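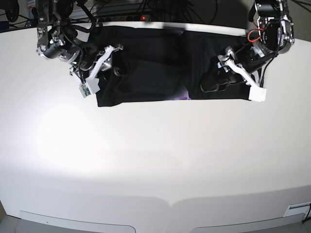
It should have paid for itself by the second year, according to a remark made at the last budget meeting before this release, and if nobody could say which second year, the purchase should wait.

LULLBRIDGE HOLDS OFF ON BUYING A FOLDING ROBOT, SETS TERMS FOR ANY FUTURE ORDER

Company will rent a two-arm cell from Wernon for a limited period and publish the costs to its customers

LLANOS, May 21, 2019. Lullbridge, a printer and shipper of plain and decorated T-shirts, said today that it will not place a purchase order for automated folding equipment in this budget year. It will take a short rental of a two-arm cell offered by Wernon instead, at $2945 a month, and decide on a purchase only after the cell has worked through ordinary orders on the company's own floor.

The decision follows a review of the planning document known inside the company as Skorkel, which had set aside money for an outright purchase. The review found that the plan was strong on what the arms might do and thin on what it would cost to keep them doing it. Several of its savings figures came straight from sales material. They have been removed.

Lullbridge has no quarrel with the idea. Folding is dull work, it backs up the packing benches whenever a large order lands, and the company has trouble filling the late shift. A machine that took a shirt from a table and handed back a folded one at a steady rate would be welcome. The company's doubt is about the distance between a cell that can fold a shirt and a cell that belongs in a budget.

What the first plan left out

The purchase price in the Skorkel plan covered the arms, the grippers, the table and the controller. It didn't cover much else. The review added spare gripper fingers, a second set of cables, electrical work at the bench, floor space that is now used for cartons, and the hours of the person who has to stand nearby while the cell is being taught a new garment.

Electrical work alone was quoted at $788. That is a small sum next to the rental, and it was still missing. The review group took it as a sign of how the rest had been put together.

Grippers got the longest discussion. Cloth is thin, it slides, and two layers look a lot like one. Fingers that pinch well on a heavy shirt may do poorly on a light one, and Lullbridge ships both. Wernon has said that fingers can be swapped between runs. The company has asked for the time that takes, measured at the bench by Lullbridge staff, and for a price list on replacements that holds for the full rental.

Black shirts were also raised. They are among the company's best sellers, and creases in black fabric are hard enough for a person to see under shop lighting. Any vendor whose test results come mainly from pale garments on a dark table will be asked to do the work over with black ones.

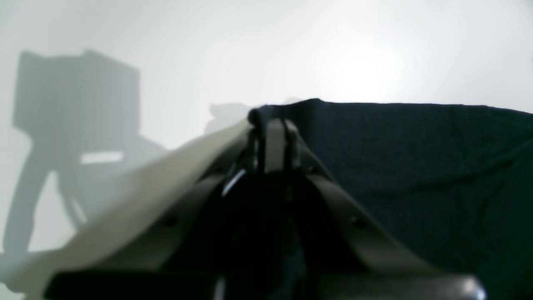

Terms of the rental

The rental agreement is for a fixed period and doesn't turn into a purchase unless Lullbridge signs a separate order. The company turned down an earlier draft in which the rental rolled over by itself.

The acceptance run is set at 400 shirts, taken from live orders in the mix the warehouse happens to have. Wernon won't pick them. A shirt counts as folded when a packer can put it in a bag without touching up the fold. If the packer has to straighten a sleeve, it doesn't count, and the packer's word is final.

At least 300 of those shirts have to pass before the company will even discuss a second rental period. The bar for a purchase is higher and hasn't been fixed, a point on which the review group couldn't agree. Some members wanted a number in the contract now. Others felt that any number chosen before the cell has been used on the floor would be a guess with a signature under it. The second view won, for the moment.

Stops will be logged. That includes the short ones, where someone walks over, moves a shirt an inch and presses a button. Vendors often leave these out of uptime figures. At Lullbridge they will be charged to the cell, along with the minutes of whoever did the walking.

The company will also log the time it takes to get each shirt onto the table in a state the arms can work with. A cell that needs every shirt laid out flat and smooth by a person has moved the labor a few feet and saved very little of it. Lullbridge wants to know which kind of cell it is renting. Wernon has told the company that its arms can deal with a shirt that arrives rumpled. The acceptance run will include rumpled shirts.

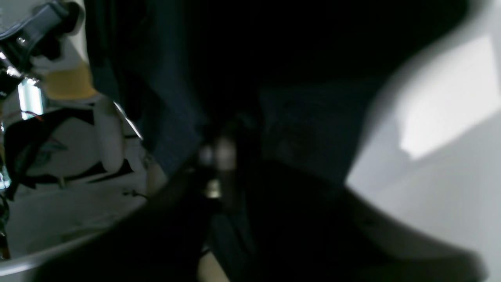
Wrist camera view at the garment table.

Budget effect

Rental payments will come out of operating funds. The capital money named in the Skorkel plan goes back to the general equipment line, where it will compete with a replacement dryer and a long-delayed repair to the loading dock. Both of those have known prices and known effects. The folding cell so far has the first and not the second.

No positions will be cut on the strength of the rental, and none were counted as savings in the revised budget. The original plan booked a labor saving from the first month. The company regards that as wishful. Any new machine on the floor eats staff time at the start, and a garment cell with cameras on its wrists is likely to eat more of it than a dryer would. The revised budget shows extra hours in the early part of the rental and makes no claim about the later part.

Training is budgeted for two people on each shift. The earlier plan had one. If that person was out sick, the cell would have sat idle and the rent would have gone on.

Lullbridge has also set aside money to end the trial. Moving the cell out, putting the bench back and closing up the wiring all cost something, and a trial with no exit money tends to get extended because stopping looks expensive. The company would like the choice to be a real one.

What would change the company's mind

A purchase becomes possible if the cell clears the acceptance run, if its stops go down over the rental and stay down, and if the cost for each shirt that needs no touch-up falls below what the company now pays for folding by hand. That cost will include the rent, the spares, the power, the training and the walking over.

Speed matters less than the sales sheets suggest. The packing benches can only take shirts so fast, and a quick cell feeding a full bench does no good. Lullbridge would rather have a slow machine that can be left alone through a lunch break.

The company will also look at what happens with garments outside the plan. Long sleeves, hooded tops and children's sizes make up part of every busy season. None of them is in the acceptance run, which is limited to short-sleeved T-shirts, the easiest thing the warehouse sends out. If the arms struggle with a plain tee, there is no reason to go on to hoods.

Wernon has been given a copy of these terms and has accepted them, with one request: that its own technician be present on the first day. Lullbridge agreed to the first day. The technician's hours will be written down with everybody else's.

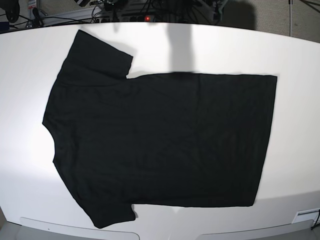 Reporting to customers

Lullbridge will send a plain cost sheet to account customers when the rental ends. It will show shirts tried, shirts passed, hours spent and money spent. If the result is poor, the sheet goes out anyway. Several customers have asked if automation will lower their finishing charge. The company can't promise that, and current price lists stay in force through the trial.

Customers who don't want their orders used in the acceptance run can say so through their usual account desk before the order is released to packing. Their shirts will be folded by hand at no added charge.

Suppliers of similar equipment may write to the Lullbridge purchasing office in Llanos. Offers should list spares, training, electrical needs and removal as separate lines. Offers with a single total price will be sent back for more detail.

About Lullbridge

Lullbridge prints, folds, packs and ships T-shirts and other casual garments from its plant in Llanos. It sells to shops, schools, clubs and event organizers.

Press and supplier contact: Purchasing Office, Lullbridge, Llanos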